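Bowl

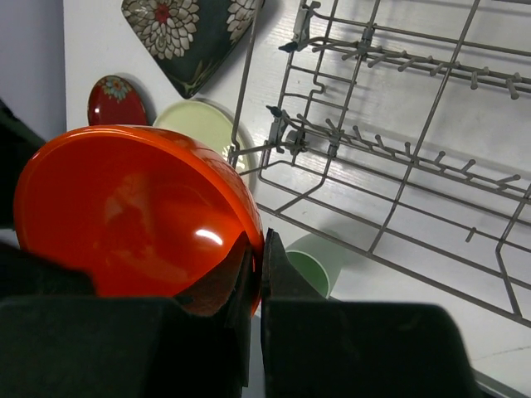 A glossy orange bowl

A bowl is a round, open container used for preparing, serving and storing food. Most bowls are deeper than a plate and wider than a cup, with curved sides that rise to a rim. Many stand on a low ring called a foot.

History

Clay bowls were among the first fired vessels and appear in early farming settlements in many parts of the world. Wooden bowls were turned on pole lathes in medieval Europe. Household lists from the town of Vanley, the oldest dated 1381, record them alongside spoons and trenchers. Glazed pottery later replaced wood on most tables.

Materials

Stoneware is fired at over 1000 degrees Celsius, which makes the body dense and able to hold liquid. Glass, metal, plastic and bamboo are also common. Unglazed earthenware absorbs water and is usually kept for dry goods.

Uses

Mixing bowls are often sold in nested sets. Small bowls with lids are used for soup and rice in East Asia, where the bowl may be lifted to the mouth. In Western table manners it generally stays on the table.

See also
Basin
Cup
Pottery
Tableware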